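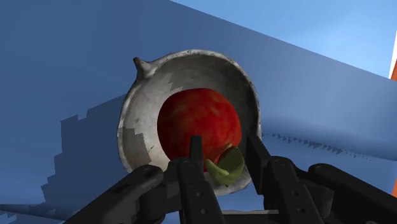 Chapter 6
Comparing Grippers in Simulation

In Chapter 5 you wrote a controller that could close a gripper on a block in the open. Most jobs are harder than that. Parts and food items sit in bowls and bins, against a wall or against each other, and the fingers have to fit into the space that is left.

This chapter shows how to compare two grippers fairly before buying either one. We use a simulated picking task first set up by Mabli Foulkes and Rhun Cadwaladr at Kemeys. The arm reaches into a bowl of produce and tries to take out one named item. A parallel gripper with flat fingers made 120 attempts and completed 90. The Tovent three-finger hand was given the same starting positions.

Section 6.1 covers what to hold fixed between trials: arm, controller, camera position and lighting. Section 6.2 deals with finger width and clearance. Section 6.3 explains how to score a grasp that lifts the wrong item along with the right one.

You will need the scene files from Chapter 4 and a working copy of your controller.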